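Hospital bag, second version

I packed the first bag in January, from a list I found online, and it was wrong in most of the ways a bag can be wrong. It weighed too much, the things I needed were at the bottom, and I had put the paperwork in a side pocket that my husband did not know existed. We used very little of it over the two nights we spent at Younis.

I am now at 36 weeks with the second baby, so I have packed again. These are my notes. They apply to a planned induction at a mid-size hospital with a three-year-old at home. A different setup will need a different bag.

Distance

We live in Flaltstead. The maternity unit at Dratutbridge closed last year, so the drive to Younis is longer than it was when we moved here. I timed it twice, once mid-morning and once at school pickup, and the second trip took 4 minutes longer than the first. That is less than I expected. The route I will use avoids the bridge both ways. The directions are printed and in the glove box, because my phone lost its signal on both test drives.

Weight

The old bag was a hard-sided suitcase. The new one is a Disia duffel with one main compartment and a full-length zipper. I packed it, weighed it on the kitchen scale in two loads, took things out, and weighed it again. The final figure is 3,060 grams, not counting the car seat. I can carry that with one hand while having a contraction, or at least I could carry the last one that way down a hallway.

What came out: the robe, the second pair of slippers, three of the five baby outfits, the speaker, the book. The hospital supplies diapers, wipes, pads and mesh underwear, and last time they sent us home with more of each.

What went in: a ten-foot charging cable, a pillowcase in a dark color, lip balm, two nursing tanks, loose pants, one going-home outfit in newborn size and one in the next size up. My first was born at the top of the chart and went home with his feet pushed against the seams. 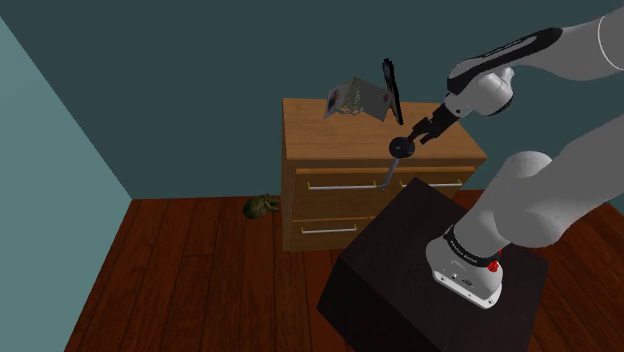 Paperwork

Everything is in one clear folder on top of the clothes. It holds the insurance card copy, the pre-registration form, the pediatrician's details and a one-page birth plan. The last birth plan was four pages long and I doubt it was read. This one has six lines. The first is my allergy and the second is that I want the epidural discussed early.

I also put the bill estimate in there. Our share for the room is listed at $177 per night after the deductible, which we have already met.

The older child

This took more planning than the bag. My sister-in-law has a key and a sheet with his bedtime routine written out in order. He sleeps with the hall light on. He will say he is allowed a second yogurt, and he is. His own overnight bag is by the front door in case she would rather have him at her place.

He has asked whether the baby is coming in the duffel. I told him no. He checked it anyway and left a plastic cow inside, and I have decided it can stay. It adds very little to the total.

Still to do: install the car seat base, fill the gas tank, move the bag to the trunk. The induction is booked for 18th September, check-in at six in the morning, and I have been told to call the desk before we leave the house.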